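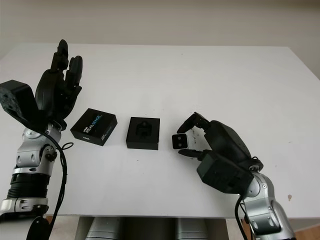 Figure 1. Black box lid on the white worktable, placed at an angle.

Layout of a Packing Table for Small Lidded Boxes
Final report, second-year project in Packaging and Workplace Design
Erngate College, Forsberg Building

Summary

This report presents the results of a term project on packing small black boxes with separate lids. The project was prepared for Grustlow, a mail-order supplier of desk accessories, which plans to send out around 3000 boxes of this type in its first season. The company asked for a table layout that would keep box, lid and contents within easy reach, and for a written procedure that a new packer could follow from a single sheet. Two layouts were compared over 575 packings. The layout called B in this report is recommended. It was quicker for most packers and produced fewer boxes that had to be set aside for surface marks. Questions of lighting and cleaning are treated more briefly, and some remain open.

1. Background

Grustlow currently packs its goods at a counter that also serves for labeling and for returns. Boxes arrive with the lids already on. They must be opened, filled, closed again and passed to the label station. During a site visit in October, the project group observed that lids were put down wherever there was space. Several were later picked up from under paperwork, and a few had been paired with boxes from another delivery, so that the fit was poor.

The company did not ask for new packaging. The box had been chosen before the project began, and its size, color and closure were treated as fixed. The group was also asked to avoid any solution that would require additional furniture, as the packing area is small and is shared with the stock shelves.

2. Aims

The project had the following aims:

To establish where the box, the lid and the contents should be placed during packing.
To reduce the number of boxes rejected for marks before shipping.
To prepare a one-page procedure for new staff.

Cost was considered only in general terms. The group had no access to the company's wage figures, and no calculation of savings is offered.

3. Workplace and materials

All trials took place in the ground-floor workroom of the Forsberg Building. A white rectangular table was set up in front of a plain wall. The white surface was selected for the trials because the edges of a black box or lid can be found on it at a glance. The counter at Grustlow is dark brown, and this difference should be kept in mind when the results are read.

The boxes and lids were taken from one delivery supplied by the company. Contents for the trials were samples of the desk accessories that will be sold in the boxes. Before each session, the table was wiped with Clindonine, the cleaning product already in use at the company, and left for several minutes before any box was placed on it.

A loose piece such as a lid does not stay square to the table for long. It is put down at whatever angle is convenient (see Figure 1) and has to be turned again before closing. This turning was noted in the early sessions as a small but regular loss of time, and it became one of the points on which the two layouts differ.

4. The two layouts

Layout A follows the present practice at Grustlow as closely as possible. The box is placed in front of the packer, the contents are to the right, and the lid is put down in any free area. No marks are made on the table.

Layout B assigns a place to each part. The box is in the center, the contents are to the right and the lid is to the left, with its long side parallel to the front edge of the table. Corner marks of white tape show the position of the lid. In the first version, the marks were made with colored tape. Several packers found them distracting, and the color was dropped.

A third layout, with the lid placed behind the box, was tried for part of one afternoon. Sleeves brushed against the contents whenever the lid was fetched, and the layout was not taken further.

5. Method

Packers were students from the first-year course, none of whom had worked with the boxes before. Each packer used both layouts, and half of the group began with Layout B. The time was taken from the moment the lid was lifted until the closed box had been passed to the left end of the table. Every closed box was then inspected under the ceiling lights and again beside the window. A box was set aside if a mark could be seen at arm's length in either position.

Packers were told to work at a steady pace and were not shown their times until the last session. Short breaks were given when requested. Sessions were held in the morning wherever possible – afternoon sun made the second inspection unreliable, and two sessions had to be repeated for this reason.

6. Results

6.1 Time

Layout B was faster for all but a few of the packers. The difference was small in the first session and grew as packers became used to the position of the lid. With Layout A, times varied widely from one box to the next, even for the same person. The longest times in Layout A were nearly always connected with the lid, which had been put down on the wrong side or had to be turned before it would fit.

The packers who did better with Layout A were left-handed. They reported that the lid was in their way on the left and would have preferred a mirrored arrangement. A mirrored version was not tested in full, although nothing in the trials suggests that it would perform differently.

6.2 Surface marks

Of the 575 boxes packed, 70 were set aside at inspection. Most of these came from Layout A. Fingerprints were the most common cause, followed by dull streaks on the long sides. The streaks were traced to boxes being slid across the table instead of lifted. They became less frequent once the instruction to lift had been added to the procedure, and this change applied to both layouts.

The inspection itself caused some difficulty. On a matt black surface, a fingerprint may be plain from one side and disappear when the box is turned a little. The group therefore agreed that each box would be stood upright and tilted slowly toward the light before a decision was made. Inspection with the box lying flat missed several marks that were found later.

6.3 Handling of the upright box

An upright box offers a tall, narrow side to the person holding it, and it tips readily when touched low down and to one side. Packers who steadied it near the middle of the front face had fewer falls. The procedure now asks for contact at the narrow edges wherever possible, with the large faces left free. Where a large face must be touched, the lower part is preferred, as marks in this area are less noticeable to the customer when the box is opened.
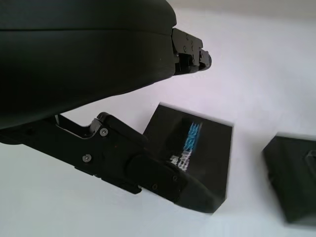 7. Discussion

The results support a fixed place for the lid. The benefit appears to come mainly from removing a decision that the packer would otherwise make for every box. It is less certain how much the white table contributed. On the brown counter at Grustlow, a black lid will be harder to find, and a fixed place may be of even greater value there. The group was unable to test this, as the counter could not be taken out of use during the term.

The number of boxes set aside should be read with caution. Inspection at arm's length is stricter than the check now carried out by the company, and it is likely that many of the 70 boxes would have been shipped without complaint. The comparison between layouts is not affected.

Cleaning the table before each session was useful, but the interval needed between cleaning and packing was never measured. The group waited several minutes as a precaution.

8. Recommendations

Layout B should be adopted at the packing counter, with tape marks for the lid in a shade that differs only slightly from the surface. A mirrored set of marks should be provided for left-handed staff.

Boxes should be lifted at all times and should not be slid.

Inspection should be made with the box upright and tilted toward a steady light. A lamp at the left end of the counter would serve for this purpose and would remove the dependence on daylight.

The one-page procedure in Appendix A should be posted at eye level above the counter and reviewed in January, after the first season of sales.

Appendix A. Packing procedure

Wipe the table and allow it to dry.
Place the closed box in the center, long side toward you.
Lift the lid by its short ends and set it inside the tape marks on the left.
Place the contents in the box, with the heaviest piece first.
Close the lid without pressing on the top.
Stand the box upright, tilt it toward the light and check each large face.
Lift the box to the label station. Marked boxes go on the lower shelf.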